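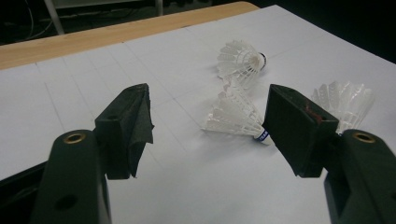

Três volantes brancos de plástico sobre a mesa forrada de papel.

Procuram-se participantes para comparar volantes de badminton (plástico e pena)

O grupo de jogadores da Namgate procura pessoas que joguem badminton com alguma regularidade e que tenham paciência para bater, anotar e voltar a bater. Queremos saber se um volante de plástico razoável se comporta assim tão pior do que um de pena, ou se andamos todos a repetir o que ouvimos no balneário há vinte anos.

A dúvida é antiga. Quem vende volantes de pena garante que a diferença se sente na primeira pancada. Quem vende volantes de plástico garante que já não há diferença. Nós comprámos dos dois, durante muito tempo, e as discussões continuam iguais. Mortimer Obi jura que distingue os tubos de olhos fechados. Valtteri Manninen aposta um jantar em como não distingue. Até agora a aposta não foi paga por nenhum dos dois, e foi daí que saiu a ideia de fazer a coisa com algum método.

O que vai fazer quem participar

Cada sessão dura cerca de duas horas. Na primeira parte fica-se à mesa: os volantes são pousados em papel branco, observa-se a saia, procura-se alguma deformação e regista-se o estado da base. É um trabalho lento e, para muita gente, aborrecido. Quem vier só pelo jogo deve saber disso antes de se inscrever.

Na segunda parte vai-se para o campo. Pede-se uma série de serviços altos, uma série de clears de fundo a fundo e, no fim, um jogo curto a pares. Depois de cada série preenche-se uma folha com cinco perguntas. A pergunta sobre a "sensação" ficou na folha contra a minha vontade; não sei o que se faz com uma resposta dessas, mas Wubit Berhe, que trata dos registos, insistiu em mantê-la e prometeu que a lê em separado.

No final os volantes voltam à mesa e repete-se a observação. Vamos precisar de 800 volantes até ao fim do estudo, contando com os que se estragam, e 598 já estão guardados no armário.

Quem procuramos

Adultos que joguem pelo menos uma vez por semana há mais de um ano. Não é preciso ter nível de competição. Preferimos até uma mistura: os jogadores federados têm opiniões muito firmes sobre volantes e gostaríamos de as ver ao lado das de quem joga ao fim da tarde com os colegas do trabalho.

Convém ver bem ao perto, com ou sem óculos, e escrever de forma legível. Traga raqueta própria, sempre a mesma, com a mesma encordoação do princípio ao fim. Quem mudar de cordas a meio deve avisar; os dados dessa pessoa passam para uma folha à parte.

Não aceitamos quem trabalhe em lojas ou marcas de material desportivo. Já recebemos dois pedidos desses, muito simpáticos, e a resposta foi a mesma.

O que oferecemos

Pouco. O campo está pago, há água e café, e no fim cada participante leva um tubo à escolha. Reembolsamos transportes públicos contra apresentação do bilhete. Não há honorários. Também não prometemos "contribuir para o futuro da modalidade", expressão que vinha no rascunho deste anúncio e que cortei. Se os resultados forem inconclusivos, o que me parece bastante provável, será isso que vamos publicar no boletim do grupo.

Calendário e local

As sessões começam em janeiro, no pavilhão Rautiainen, entre as 18h30 e as 20h30. Cada participante compromete-se com quatro sessões. Quem faltar a uma pode repor; quem faltar a duas sai do estudo, sem ressentimentos, e entra a pessoa seguinte da lista. O pavilhão é frio nessa altura do ano e quem nos aluga o campo diz que o aquecimento está arranjado. Tragam casaco.

Como se inscrever

Deixe na receção do pavilhão uma folha com nome, contacto, há quantos anos joga e que volantes costuma usar. Escreva também, numa frase, que resultado espera encontrar. Guardamos essa frase fechada num envelope até à última sessão. Inscrições ao cuidado de Yaroslav Kravchuk, que responde a todas, embora nem sempre na mesma semana.

Brian Nyamweya
Grupo de badminton da Namgate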